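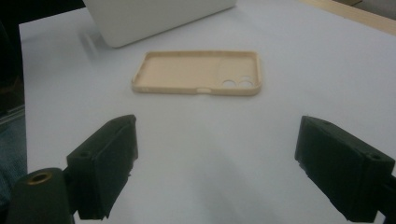

Ravindran Krishnan replied:
I'd leave the spring alone for now. If the fingers close evenly with nothing between them and only slip on thin parts, the spring isn't your fault. Look at the pads first. Ours lasted 360 hours before they started to go along the bottom, and thin flat things were the first to suffer.

abbas_r
Posts: 161
Disagree with Ravindran. Flat parts on a smooth white top are hard for any pad. You need the tips parallel to the table when they close, and that is set by the finger screws and nothing else. Slacken both, close the fingers on a steel rule, nip them up again. Five minutes.

osvaldo_c (original poster)
Posts: 664
Did the steel rule thing at lunchtime, thanks. The left finger was a hair high. It's better on the thicker parts but phone cases still roll out when I take them by the long edge. The body is a Nesard hand unit, second set of fingers, bought in April. Has anyone swapped only the pads and kept the fingers?
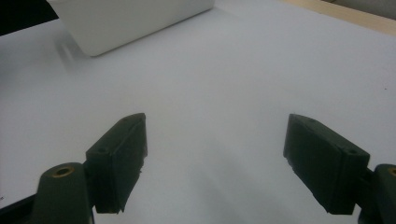 Pads can be changed on their own, but mine came off with a fair bit of swearing, so allow an evening. I warmed the glue line with a hair dryer and worked a plastic scraper in from the back end. Before ordering anything, check how far the damage goes. You've got small chips low down on the inner face of both fingers, left and right, and for a part as thin as a phone case that lower edge is the bit doing the gripping. I would change the two together. One new pad against one old one will pull everything off centre.

abbas_r
Posts: 161
Chips that size are cosmetic. I've run worse.

Ravindran Krishnan replied:
On boxes, yes. On something with a low rim I don't see how you can call it cosmetic – the rim has nothing else to sit against.

marina_chr
Posts: 2781
You can both be right. Level the fingers first, then do the pads, then level them again, as the new ones never come out the same thickness. The Flurnidel sheet cuts well with a fresh blade. Round over the bottom corner slightly before you stick it down and it chips less.

While it's apart, look at the brass inserts in the posts. If one turns when you tighten into it, the finger will keep drifting however carefully you set it. A loose one wants new epoxy and a night left alone.

osvaldo_c (original poster)
Posts: 664
Right, sheet ordered. I'll do the inserts at the same time. Marina, what thickness did you use?

marina_chr
Posts: 2781
Two mil. Three was too stiff and the fingers wouldn't open wide enough for the bigger parts.

abbas_r
Posts: 161
Two millimetres, I hope, and not thou.

marina_chr
Posts: 2781
Millimetres, yes.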